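打印 | 发送邮件

工单:右臂夹爪在装袋动作中途松开
项目:双臂装袋(课程设计第二阶段)
小组:Seltholm 组
指导:Murdo Drummond
状态:处理中,等待复测

问题描述

右臂执行“抓瓶—抬起—移到袋口—放下”这一串动作时,夹爪会在移动途中自己张开。左臂负责撑住袋口,没有这个问题。单独跑右臂的抓取程序,连续跑很多遍都正常,只有两臂一起动才会出错。最早是 Gillies 组在十月的课上碰到的,当时他们以为是瓶子太滑,换了夹爪上的垫片就没再管。这学期轮到我们用这个工位,同样的现象又出来了。

报错信息只有一行,说右腕的舵机“通信超时”,之后控制程序把夹爪目标值恢复成默认,默认值是张开。所以瓶子掉下来是结果,超时才是要查的东西。

环境

控制程序用的是课程仓库里的 Furamden 分支,两臂各走一条总线。动作由示教录制后回放。回放速度设为 80%,夹爪力度上限设为 40%。桌上的物品按任务卡摆放,每轮开始前由组员手动复位。

记录

第一次排查,下午两点

先怀疑电源。两臂同时加速时电流会上去,如果电压跌得厉害,舵机可能重启。把万用表接在右臂供电端,两臂全速回放,电压有小的波动,没有跌到会重启的程度。读舵机的上电计数,前后一样,说明没有重启过。电源基本排除。

第二次排查,下午三点半

换总线的转接板。把左右两块对调,程序里的端口号也跟着改。结果仍然是右臂超时,左臂正常。转接板排除,换回原位。

同时发现一个规律:超时几乎都发生在右臂从瓶子上方转向袋子的那一段,手腕转动角度比较大。如果把这一段的手腕角度锁住,只动肩和肘,跑了 18 轮没有报错。代价是瓶子会横着进袋,经常卡在袋口,任务得分不算。

第三次排查,第二天上午

根据上面的规律,开始查线。右臂的数据线沿前臂走,用扎带固定,到手腕处留了一段余量。我们用手慢慢转手腕,另一个人盯着通信状态。转到 110 度附近时状态灯开始闪,再往回转就恢复。重复几次都是这个角度。

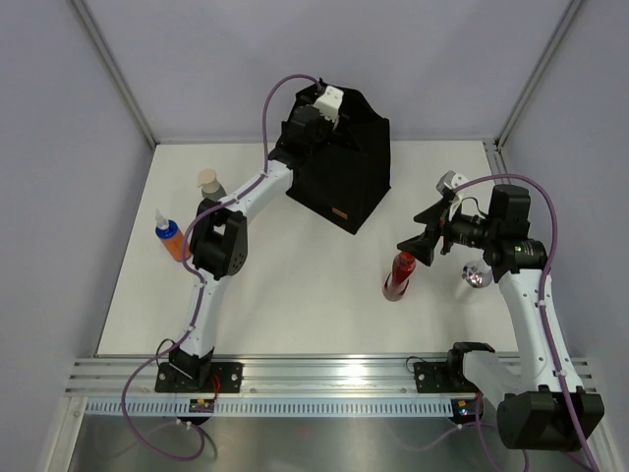

插头重新插紧以后,闪的次数变少,但没有消失。把手腕处的那根扎带剪掉,让余量变大,再转到同样的角度,状态灯不闪了。初步判断是扎得太紧,手腕转过去时线被拉住,插头里有一根针脚接触不良。

这里还有一个疑问没有解决。按这个解释,单独跑右臂也应该出错。我们翻了一下两套程序,单臂程序里手腕走的是另一个方向,转动范围小,根本到不了出错的角度。双臂程序为了避开左臂,才让手腕绕远路。所以“两臂一起动才出错”和两臂之间的通信没有关系,是路径不同造成的。前两次排查的方向偏了,写在这里给后面的组参考。

Murdo Drummond 的回复

线的判断我同意。请不要只剪掉扎带就算修好,余量太大,线会甩到夹爪里去,上学期 Nardale 组就夹断过一根。重新固定的时候,先把手腕转到行程的两头,确认两头都不绷,再扎。扎带不要收到底,能用手指推动就行。

另外,超时之后夹爪默认张开,这个设定本身也要改。掉一个空瓶没什么,如果袋子里已经装了东西,掉下去可能会把整个袋子带倒。建议改成超时后保持最后一次的目标值,同时停止其余关节,等人来处理。改之前先在仓库里开一个合并请求,其他组也在用这个分支,不要直接推到主线。

处理措施

1. 手腕处的数据线重新走线,按上面的方法固定。已完成。
2. 更换右腕的插头。备件柜里没有同型号的,已经在课程群里登记,等到货。
3. 修改超时后的夹爪行为。代码已提交合并请求,还没有人审。
4. 双臂程序里右臂的绕行路径重新录制,尽量减少手腕转动。进行中,新录的第一版会擦到袋口,需要把左臂的撑袋位置再往后挪一点。
5. 在开机检查表里加一项:手动转动两臂手腕到两头,看状态灯。已加。

复测情况

完成第 1 项之后,用原来的双臂程序、原来的速度回放了 40 轮,出现一次超时,发生的位置和以前一样。比之前好很多,但是不能关单。插头没换之前,建议其他组先把回放速度降低,或者用锁手腕的版本练习左臂部分。

关于打分:Seltholm 组申请把这个工位的阶段测试推迟到插头到货以后。Murdo Drummond 已同意,其他工位照常进行。

待办

插头到货后由我们组更换,更换后用原程序和新路径各跑一次完整复测,结果贴在本工单下面。复测期间请不要改动右臂的零位校准。如果有别的组在自己的工位上看到同样的超时报错,请另开工单,并写明出错时的手腕角度。

打印本页 | 通过邮件发送本工单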